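4. Laying Out the Table

This section covers papering the table, taping the grid, and putting out the cubes for the Cavetti sorting game. Allow 50 minutes the first time. Later tables go faster, mostly because you stop caring whether the lines look nice.

If you have not unpacked the box yet, go back to section 3. If you unpacked it and lost the tape, any blue painter's tape will do, and you are in good company.

You will need:

Brown kraft paper, enough to cover the whole tabletop
Blue painter's tape
The foam cubes from the box
Scissors
A long straightedge (a spare shelf is fine)
A pencil

4.1 Papering the table

1. Clear the table completely. A coffee mug is not a paperweight, whatever it may have told you.

2. Wipe the surface and let it dry. Kraft paper laid on a damp table will ripple, and it will go on rippling all afternoon.

3. Unroll the paper across the table with the outside of the roll facing down, so the ends curl under instead of up.

4. Fold the paper down over the back edge first and tape it underneath. Then smooth toward the front with the flat of your forearm.

5. Trim the front, leaving enough to fold under.

Note: Creases will remain, particularly along the back edge. Mwanahawa Mosoti, who tested these instructions, went over her first sheet with a warm iron. She reported a very smooth sheet and a lost evening. Foam cubes are not fussy about creases. Leave them.

Caution: Do not trim the paper on the table with a utility knife. The paper is cheap and the table belongs to somebody.

4.2 Taping the grid

1. Start with the center line. Mark the middle of the back edge and the middle of the front edge in pencil, lay the straightedge between them, and run a strip of tape from one to the other. Try to get this one straight, as it makes everything else look intentional.

2. Run the long lines on either side of center. These may lean. On a wide table they nearly always do, and the cells still work as cells.

3. Put the outermost lines near the left and right ends. They can be short.

4. Run the upper horizontal line across the table, then the lower one near the front edge. Use separate pieces with gaps between them. A single long strip will stretch as you pull it, then shrink back overnight and take the paper with it.

5. Press every strip down with a thumb. Pay attention to the ends, which are where sleeves catch.

Note: Earlier printings of this guide called for a gap of identical size at every break. Oanh Hà wrote to ask why, and we were unable to tell her. The requirement has been dropped.

Caution: Painter's tape lifts cleanly from most tables and badly from kraft paper. If a line is in the wrong place, decide whether you can live with it before you pull. Peeling takes the top layer of paper along, and the bald patch will annoy you more than the crooked line did.

4.3 Putting out the cubes

1. Pick a starting cell. The rightmost one is the usual choice, with the rest of the grid left bare for the moves to come.

2. Set the cubes in a loose column inside the cell. They may touch each other or have paper between them. Touching the tape is allowed; in the house rules, a cube on the line belongs to the cell it is mostly in.
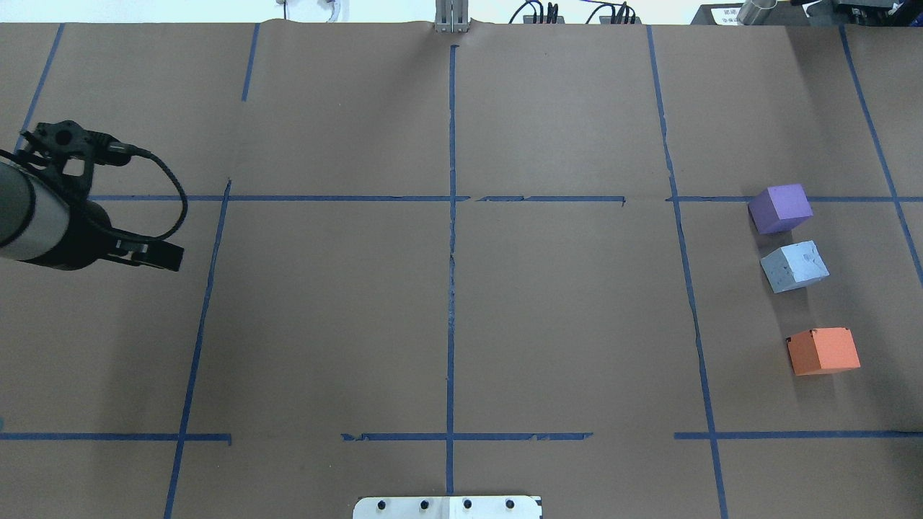 3. Leave the cubes however they land. A tilted cube is still in play, and squaring them all up only makes the game duller. Ánh Vương squares them up regardless, and her tables do look lovely.

4. Check that the cubes are different colors. The playing cards call for a cube by color, so two of the same will start an argument that this manual is not equipped to settle.

Note: Foam picks up dents, specks and pencil marks. None of these affect play. Retire a cube only when it no longer sits flat on any side.

4.4 Between games

Return the cubes to the starting cell and press down any tape that has lifted. If a strip has come up along most of its length, replace that strip and leave its neighbors alone.

The paper can stay down until it tears. Write the month on a front corner in pencil when you lay it – March, say – and you will know how long you have been putting off the next one.

For scoring, see section 5.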